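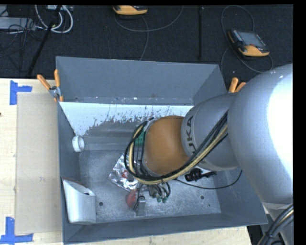

My company sent me for one day to the open house at Ulness, and my manager Annapurna Gounder asked me to write down what I saw, so that the others in the warehouse team can read it. We have been discussing for a long time if a machine could do some of our small picking work, and also she is curious, as I am, if such a machine will one day clear up a kitchen. I will try to answer both. I am not an engineer, please excuse me if a term is not the right one.

## Getting there

Ulness is in the industrial area behind the old Skarklow mill. The bus stops on the wrong side of the main road and there is a long walk to the crossing. At the gate they give you a paper badge and ask for closed shoes. I had sandals, so I had to borrow shoes from the reception, one size too large. Please remember this if you go in December, when they will have the next open house. The entrance is free but you must register.

Our guide was Pavithra Thampi. She speaks quickly and very clearly, and she allowed us to stop her with questions.

## The picking table

I spent most of my morning at the picking table. I had expected a conveyor and some shiny cabinet. The work is done in a big gray open bin on a wooden table, held at its upper corners with orange-handled spring clamps of the kind my father uses for gluing chairs. The arm is a KUKA, silver and much thicker than I had imagined, with black and cream cables running along it and making a loop by the wrist. Two control pendants were lying on the dark carpet behind.

What is in the bin is more interesting for us. The things are different from each other: a crinkled silver foil package, something round and dull red, a small white cylinder leaning on the side, a larger silvery-white container in the corner. This is similar to our returns shelf, where also nothing has the same shape as its neighbor.

I asked Pavithra which things are difficult. She said that foil is among the worst, because it shines and it changes its form when you press it. A box is easy. Things which lean against the wall of the bin are also hard, as the finger has little room to go behind them. I found this very logical when I looked at that container in the corner. With my own hand I would tilt it first and then take it by the top, and I would not even notice that I did two movements.

Aravind Amin, who works on the software, showed me his results on a laptop. In the last test period they recorded 3427 picks, and 94 percent were good at the first try. I thought this was excellent. He did not think so. He asked me how many parcels our team handles in one shift, and I said up to 969 on a busy day. Then he asked me to calculate how often somebody must walk to the table and help. I did the calculation on the bus home and it comes to more than fifty times. For one person who stands beside it all day this is possible. For an empty night shift it is not.

## Lunch and the talk

Lunch was rice, dal and a very good lemon pickle. After it, Anil Warrier gave a talk about homes. He was careful with his words. He said that a bin is a kind place for a robot, as it has walls and stays where you fix it. In a kitchen the drawer is half open, the cloth is under the plate, a child has moved the chair. His group tried clearing a dinner table and needed many weeks before the result was good enough to show to guests, and with other plates they had to do a large part of it again.

Kumaresan Nadar, a visitor from Truller, asked when he could buy one for his mother. Anil said he would not give a year. I respected this answer.

There was also a small stand from Iyer with grippers to hold in the hand. I tried 2 of them with a potato and with an egg made of rubber. The soft one was better for both, but it is slow to close and it gets dirty quickly, the man told me.

## My opinion for our team

For our mixed returns I would wait. For the boxed goods on the lower shelf I think a trial is reasonable, if one of us stays with the machine and the supplier agrees to bring their own table. We should send them a carton of our real goods before, including the shiny bags, and ask for the numbers on these only.

For the home, I will continue to wash my own dishes for some years.

I have the brochure and the price list in my desk, second drawer. The price list is without tax. Pavithra also promised to send the slides of the talk, and I will forward them when they come.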